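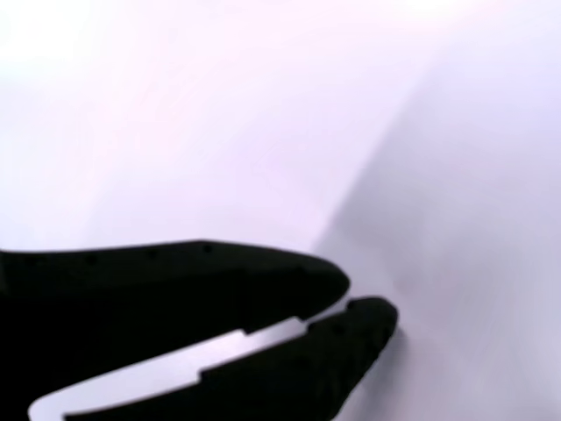

Re: Beef shin, the Nakcombe way

From: Amra Perić
To: Skostumora cooking list
Date: April 28, 2026

Delić wrote:

> Picked up a great ugly slab of beef shin because it was the only thing
> in the case I could afford without a loan. The butcher said "low and
> slow" and then went off to serve somebody who was buying steak. How
> low? How slow? My slow cooker has two settings, and one of them is
> Warm. Also I was told I have to brown it first and I would like
> permission not to.
>
> And is the big silvery sheet down the side meant to come off? I have
> been at it with a paring knife for a while and I am losing.

Put the paring knife down. The silvery sheet on the outside can go if it peels away easily, but all the stuff running through the middle of the meat stays where it is. It looks like packing tape and it is the whole reason you bought shin. Give it time and it melts into the sauce and makes your lips stick together, in the good way.

Permission denied on the browning, sorry. I skipped it once and got a pot of gray meat that tasted like a waiting room. You only need to do two sides, though. People who turn every cube six times have more evening than I do. Leave the pieces big, about the size of a bar of soap, get the pan properly hot, and don't crowd it.

The Nakcombe way, as I got it from my aunt, who moved there for the quiet and complained about the quiet:

Salt the meat the night before if you remember. I remember one time in four.

Brown it in a heavy pot in a little oil and take it out. Cook 2 large onions in what's left, slowly, until they slump. Add a big spoonful of tomato paste and let it go dark and a bit sticky on the bottom. Pour in 480 ml of stock (two cups and a splash, for those of you still on cups) and scrape like you mean it. Add a bay leaf, 10 peppercorns and a strip of orange peel with as little white on it as you can manage. Meat back in, lid on, into the oven at 300.

Three and a half hours, then poke it. If the fork has to think, give it another thirty minutes. I have had shins that took up to five hours, and dinner was crackers.

In your slow cooker, do all the above and then use whichever setting isn't Warm. Cut the stock by a third or you'll be eating soup. Nothing evaporates in those things.

A spoonful of vinegar at the end wakes it all up. My aunt used the brine from a jar of pickled peppers and denied it for years.

It's better the next day, as everybody says about every stew, but with shin the fat also sets on top in the fridge and you can lift it off in one piece. Keep it for potatoes.

On the side question from last week, yes, I did try the Skerkwood mustard in the sauce. It was fine. At that price I wanted more than fine. I'm going back to the stuff in the squeeze bottle.

Does anyone have a dumpling that works in a slow cooker? Mine come out with the texture of a wet sock and I've got a second shin in the freezer for May.

Amra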